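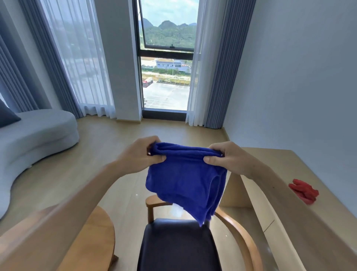
Blue cloth, folded in half, over the armchair.

Oil finish on indoor chairs: notes after a year

Posted 12/15/24 in Workshop

I moved my bench from Surnley to Nallby in January and have since finished every chair with oil instead of varnish. Several readers asked for the schedule I use, so it is set out below with the parts that went wrong.

The oil is a plain linseed and tung mix. I buy it unbranded from Montes, the paint merchant by the canal, and decant it into small bottles filled to the neck. Air in the bottle thickens it. A half-empty tin left over the summer had a skin on it and went to the tip.

Surface preparation matters more than the oil. I used to stop sanding at 240 grit. Jacinto Valdovinos, who taught me to turn legs, stops at 180 on everything and gets a more even colour than I do on end grain. I tried 600 on one arm of a test chair and left the other at 180. The 600 side took up very little oil and looked dull after two coats. I now use 180 on flat parts and 240 where a hand rests.

I apply four coats. The first is thinned with a little white spirit and left for fifteen minutes before the surplus is wiped off. The other three go on neat and thin. I leave 7 days between coats in a heated room and longer in an unheated one.
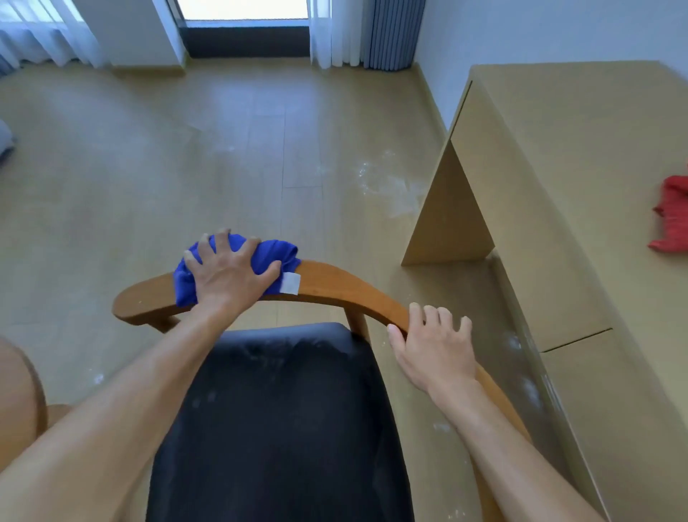 The gap between coats is where most of my failures came from. In February I put a second coat on after two days, in a shed that never got above nine degrees, and the surface stayed tacky for the rest of the month. It had to come off with spirit and a grey pad. I have since bought a cheap thermometer and hygrometer and do not start if the humidity is over 60 per cent.

Rags used for oil are spread flat outside until stiff, then binned. They can heat up and catch fire if left in a heap, so please do not skip this.

Gunārs Paulauskas wrote to ask whether hard wax on top is worth the trouble. I have used Fidus paste wax on two chairs. It gives a slightly slicker feel and marks if a wet glass is left on it overnight. The bare oil marks as well, but a wipe of fresh oil deals with it, whereas the wax has to be stripped first. I have gone back to oil alone.

Upkeep so far is one thin coat a year on the arms and top rail, and nothing on the legs. The next job is a set of stools in ash, which I expect to yellow. I will post the test pieces when they have had some sun.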